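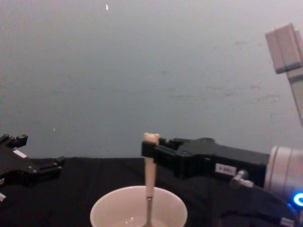 Ticket 3544: Table cover wrinkles again after flattening; scuffs on back wall

Status: Open, waiting on requester
Location: Flores room, back table
Requester: Mafalda Sequeira
Assigned to: Madalena Moreira
Category: Furnishings / surfaces
Related: 2582 (closed, same room)

Summary
The black Skirnen cover on the back table does not stay flat. Folds return within 30 minutes of smoothing. The wall behind the table has gray smudges that did not come off with a dry cloth. Two problems, one ticket, as agreed by phone.

Entry 1, Sequeira, 9:10
Cover was put back on in September after washing. Washed per label, cold, no softener. Flattened with the Flatiler roller, two passes lengthwise and one across. Looked fine when I left it. By the time the dishes were out the folds were back.
The bowl does not rock on a fold but it does sit slightly off level if one runs under the base. With liquid in it you notice. Spoon and cup are less of a problem.
Tried so far:
- Pulling the cloth tight by hand from the front edge. Holds until something is dragged across it.
- Clips on the two front corners. Made diagonal creases, removed.
- Turning the cloth over. No change.

Entry 2, Moreira, 9:45
Please confirm which side of the cloth is up. The Skirnen has a textured face and a smoother back. Also confirm whether the felt underlay is still on the table. It was fitted under 2582 and should be between the tabletop and the cloth.

Entry 3, Sequeira, 10:20
Textured side up. No underlay. It was taken off for the wash and is in the cabinet by the door, folded in four.

Entry 4, Moreira, 10:35
That explains most of it. Bare tabletop is too slick for this cloth. The roller takes the creases out but there is nothing to grip the fabric afterward, so it creeps.
Procedure:
1. Clear the table. Empty the bowl before moving it.
2. Lay the underlay flat, rough side down. If the fold lines from storage are still raised, leave it overnight.
3. Lay the cloth from the back edge forward. Do not stretch it.
4. Roll from the center out with the Flatiler on its lowest setting. One pass.
5. Wait 30 minutes before putting anything on it.

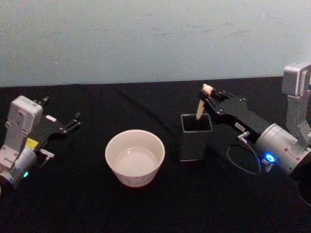 Entry 5, Moreira, 14:05
Cloth placement needs a correction before the next attempt. The slack should be worked out toward the sides in step 4, and the back of the table is the part that usually gets skipped, as it is hard to reach from the front. The wrinkles show most in the strip behind the bowl and the square cup. Start there. Ordinary surface texture in the weave can be ignored.
Keep the bowl at its present fill, partway up, until the level has been checked. Do not top it up.

Entry 6, Sequeira, 14:30
Understood. Underlay is unfolded on the floor now, fold lines are visible, will leave it overnight as in step 2.
What about the wall? The marks above the table are faint but they go a fair way across. I used a dry microfiber cloth and stopped when it started to leave a shine.

Entry 7, Moreira, 14:50
Stop dry rubbing. The wall is Plurkov flat finish, color 248, and it burnishes. Use a sponge dampened with plain water, wrung out, light strokes, then let it dry fully before judging the result. Test low down near the table edge first. Pale specks are a separate matter. If they are chips, water will not change them and they get a touch-up with a small brush.
If smudges are still visible after one damp pass, leave them. I will book a repaint of that section, full width. Spot painting a flat finish this size leaves a patch that is worse than the scuffs.

Entry 8, Sequeira, 15:15
Will do the wall first so nothing drips on the cloth. Is there any 248 left from last time?

Entry 9, Moreira, 15:20
Part of a can, in the same cabinet as the underlay, bottom shelf. Check the lid for rust before opening. Ticket stays open until you report on both items.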